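Subject: Re: [garment-sort] Lined black items, which pile?
Date: Wednesday, February 19, 2025
List: Skornham Reuse, sorting and folding

3 comments | 4 shares

> The sheet says dark items go by outer colour and lined items go by lining.
> We keep getting black things with a coloured lining and they end up in
> both piles depending on who is at the table. Can we have one rule? Also
> is anyone still opening the neck or hood before folding, or has that been
> dropped? It adds time and the Lynch depot say they stopped in May.

Taking the two points in order.

1. Which pile

Outer colour decides. The lining line on the sheet was written for coats, where the lining is often a different fibre and the buyer wants to know. It was never meant to cover lighter items. I have changed the wording in the Stitura copy of the sheet and the old line will go at the next print.

What the lining does affect is the tag. If the inside is a clearly different colour from the outside, write both, outer first: "black / orange-brown". One slash, no brackets. The lookup at Sesatlow splits on the slash and drops anything in brackets, so a bracketed lining colour is lost.
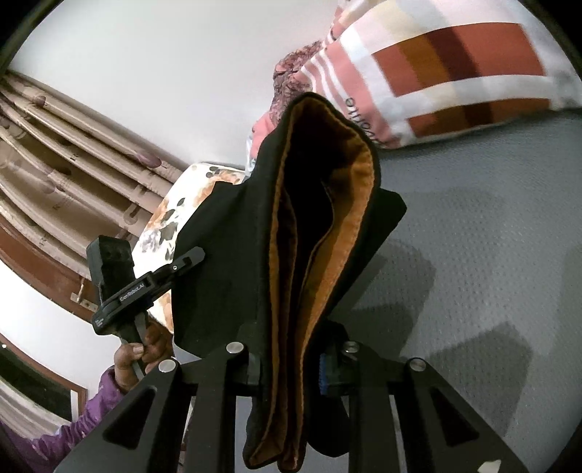
Black outside, orange-brown lining. Dark pile, two-colour tag.

On an opening like that the lining colour is easiest to judge on the right-hand side, where it catches the light. Do not judge it from the inside of the cavity. Most linings look black in there, and the record then says "black" with no second colour.

2. Opening before folding

Still required for anything with a lined opening. It has not been dropped on our side and I can't speak for Lynch. The procedure is:

- stand the opening up and spread it at its widest point
- check the stitched edge all the way round the curve
- look into the narrow end, where the layers pinch together
- let it fall closed and fold the body as normal

Light puckering along a lining seam is not a fault. A gap in the stitching you can get a fingertip into is, and goes to mending. Of the last batch of 1,645 pieces, 59 were sent back for open seams, and a good share of those were at the narrow end of an opening.

3. Lifting from the heap

Not asked, but related. Dark pieces should come off the front before the coloured ones are touched. If they overlap, lift the dark piece clear and let it hang for a moment so the panels separate. It is much easier to find a side seam on a hanging panel than on a flat one, black cloth in particular. 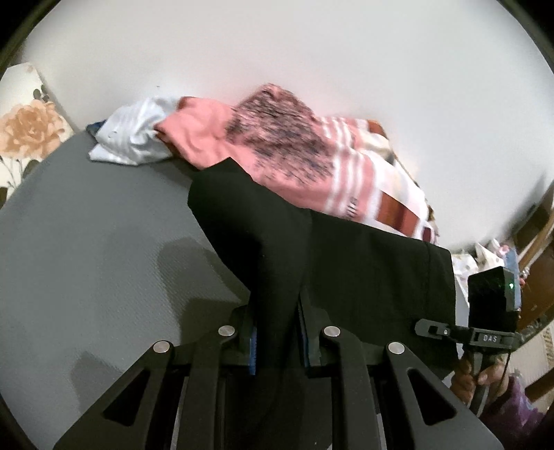 Photo: Skornham Reuse sorting room

The salmon-pink piece behind is an example of where the main colour rule applies to prints. It has a large black and dark-grey print and a band of white stripes, and it is still tagged pink. Print and stripes go in the notes field. Small lettering goes in the notes only if you can read it without guessing; otherwise leave it out and tick "text, unread".

Bundle size stays at 200 for light tops. For mixed dark items use whatever the crate holds with the lid flat, and write the count on the crate label.

If anyone has a case the outer colour rule does not settle (reversibles are the obvious one), post it here before the reprint. My current thinking is to tag reversibles by whichever side carries the label, but I have not checked that against the Sesatlow lookup.

Share | Reply to list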